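Thread: what we changed in the card segmentation step, February 2, 2018
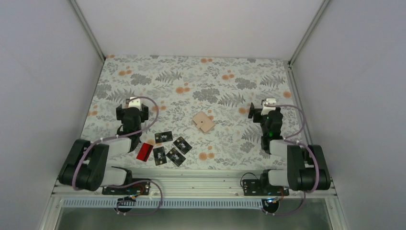
The planner has been fine for months. Perception is what keeps sending it bad targets, so that's where I spent the week. The old segmenter was tuned on a plain gray mat and it thresholded on saturation first. Put it over a floral sheet and every orange blossom comes back as a candidate object. The four black cards are easy by comparison, the red one less so, and the wallet is close enough in tone to the sheet that the old code dropped it half the time.

2/ First fix was boring. Saturation is no longer a gate, it's one score out of several. Edges count for more now. A card has four straight sides and a known aspect ratio. A printed flower has neither.

3/ Second fix: I stopped asking for depth to separate a card from cloth. The depth noise on our setup is bigger than a card is thick. I kept trying to average it away. Averaging 30 frames cost us cycle time and the mask still had holes in it.

4/ So depth is only used for the surface plane now. Fit the plane once per episode, do the cards in 2D, project back onto the plane. Much less code. Osian Parri suggested this in September and I said no, so credit where due.

5/ The wallet gets its own path. It's not flat, and the fold throws off the rectangle fit. For anything that fails the card test we take the mask outline and hand that to the grasp sampler as is.

6/ Numbers. Test set is 264 saved scenes. Old code had at least one false object in 28 of them. New code, 16. Most of what's left is white lettering on black cards getting split into two pieces.

7/ Planning side only changed in one place. Skorkel (our task layer) used to re-sort targets every time perception updated, so the arms would swap jobs mid-reach. Assignment is now locked until the gripper closes or times out.

8/ Still open: cards that touch. Two black cards edge to edge come back as one wide blob, the aspect test rejects it, and it goes down the wallet path. Bad grasp every time. I have a corner-based split on a branch but it isn't merged.

9/ Config for all this is in the Skorkel repo under perception/cards. If you pull it, delete your cached plane files first or you'll get offsets that make no sense.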